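Shared workshop's robot arm gets its practice on screen

Posted Monday, January 21, 2019

The members of the Tinevine workshop on Adport Street have been building a robot arm since April. It has a shoulder, an elbow that complains, and a wrist held on with the second-best set of screws in the building. What it has lacked so far is any idea of what to do with a block.

So the work has moved indoors, to a computer on the bench by the kettle. For the past few weeks the arm's software has been training in simulation, where the table is always level and a dropped part never rolls under the drill press. The assignment is stacking: pick up the red cube, put it on the green one, let go. Toddlers manage this between naps. The program, known to the group as Eden, has been given 4000 tries to get the hang of it.

Each try begins with the cubes set down in a slightly different spot and at a slightly different angle, so that Eden can't simply memorize one move and coast. The view it works from is a small, blocky one, looking past its own two fingers at a very white table. 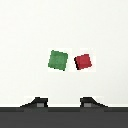

Olanrewaju Chukwu would like it known that the small picture is deliberate. A bigger one would take longer to chew through, he said, and the workshop's computer already sounds like a hair dryer. "If it can learn from a view that bad, the real camera will feel like a vacation."

Progress has been of the kind best appreciated from a distance. Through the first 500 tries Eden mostly closed its fingers on air, with great confidence. On try 501 it got hold of the red cube and carried it off the far side of the table. This was entered in the log as a success, then crossed out, then entered again with a question mark.

The scoring has since been tightened. Eden now earns a little for getting near the red cube, more for lifting it, and the full amount only if the cube is still sitting on the green one two seconds after release. An earlier version skipped the waiting part, and Eden found that it could collect full marks by flinging.

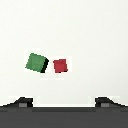 Green cube, red cube and an open gripper in the Tinevine simulation.

Moving the lessons over to the real arm is the next job, and the one the group discusses in lower voices. The physical gripper, nicknamed Okoro, has a left finger that closes a hair sooner than the right, a habit the simulated one doesn't share. There are two schools of thought on this. One wants to fix the finger. The other wants to teach the simulation to have a bad finger as well, and is winning, mainly by virtue of not needing the spare part.

Real cubes have been cut from a length of scrap pine and are waiting for a second coat of paint. The workshop hopes to try a first live stack in about 5 weeks, on a weeknight, with the good mugs moved to a higher shelf.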